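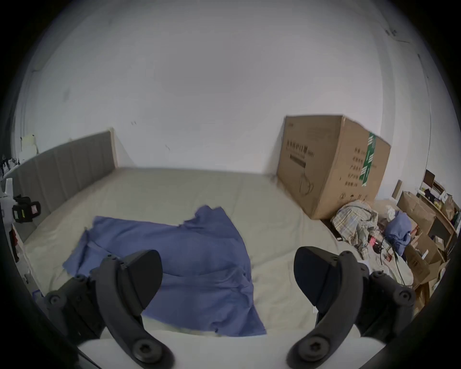

最終更新日:2020年8月4日

図3(a) 寝台上に広げ置かれた青色の布類。壁際に段ボール箱がある。

4.2 作業面としての寝台

前節では、乾いた洗濯物が収納場所に入るまでにどの部屋を通るかを整理した。本節では、そのうち寝室の寝台が作業面として使われる場合を扱う。対象は Sillmont 地区の32世帯で、聞き取りと片付け作業の観察を併用した。観察記録は計451件あり、このうち270件に寝台の使用が含まれる。寝台に一度置いただけで別室へ移した記録も、この270件に含めた。

寝台が選ばれる理由として最も多く挙げられたのは広さである。食卓では袖を伸ばすと端から垂れてしまい、床では腰を曲げなければならないという回答が複数あった。一方、寝台の面は柔らかく、机のように布を押さえて折り目をつけることはできない。Laskowska の世帯では、シャツ類は寝台で大まかに形を整え、最後の折りだけを膝の上で行っていた。同じ家に住む Irena と Krystyna の間でも手順は異なり、前者は一枚ずつ畳み終えてから次を取るが、後者は先に全部を広げて種類ごとに分ける。

図3(a)の青い布類は、しわの寄ったまま淡いクリーム色のシーツの手前側に広がっている。本稿ではこのような置き方を「仮置き」と分類し、縁が揃えられたもの、重ねられたものと区別する。仮置きの判定は布の状態だけで行い、置いた人の意図は問わない。したがって、畳む予定のものも、これから洗うものも、同じ分類に入ることがある。この点は Urban と Murín による予備調査の分類とは異なる。予備調査では回答者の申告を優先していたため、両者の件数を直接比べることはできない。

寝台の周囲に置かれた物も記録した。図3(a)では、灰色の張り地のヘッドボードが壁に接し、寝台の右奥の隅に茶色の大きな段ボール箱が少し傾いて載っている。箱の中身は分類の対象としていない。寝台の上に箱や籠がある場合、布を広げられる面積はその分だけ減るが、隅に寄せられていれば作業を妨げないと答えた世帯が多かった。転居して間もない世帯では、箱をそのまま衣類の一時的な収納に使う例もあった。
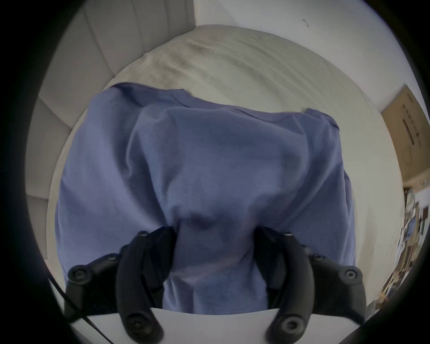 最終更新時刻:20時32分(更新日は冒頭に同じ)

図3(b) 同じ場所の青色の布類。中ほどがつままれ、ひだが寄っている。

つまむ位置は、その後の形の整えやすさに関わる。図3(b)では布の中ほどがつままれ、長いひだが斜めにその一点へ集まっている。上側の縁は不規則で、わずかに反り返り、右寄りの小さな角が跳ねている。襟か裾とみられる部分は布の上側を横に走るが、この状態では前後の見分けがつきにくい。

聞き取りでは、中ほどを持ち上げる動作は主に移動や振りさばきのために行い、畳むときには肩や裾の角を持ち直すという説明が得られた。Urbańczyk は持ち直しを独立した動作として数えることを提案しているが、本稿では持ち直しを畳み動作の一部とした。持つ位置を変えるたびに件数を増やすと、薄手の衣類の多い世帯の値が大きくなりすぎるためである。

なお、寝具の色や材質による違いは検討していない。白や淡色のシーツの上では濃い色の衣類を見つけやすいという意見が出た一方、白い肌着は見落としやすいとも言われた。靴下の片方が掛け布団の間に残っていたという話も Erwood の世帯で聞いたが、観察中には確認していない。

子どもの衣類については、20世帯で大人のものと同じ寝台に広げていた。残りの世帯には子どものいない世帯が含まれるため、この値から場所の使い分けを論じることはできない。収納家具までの距離と仮置きの時間との関係は、次節で述べる。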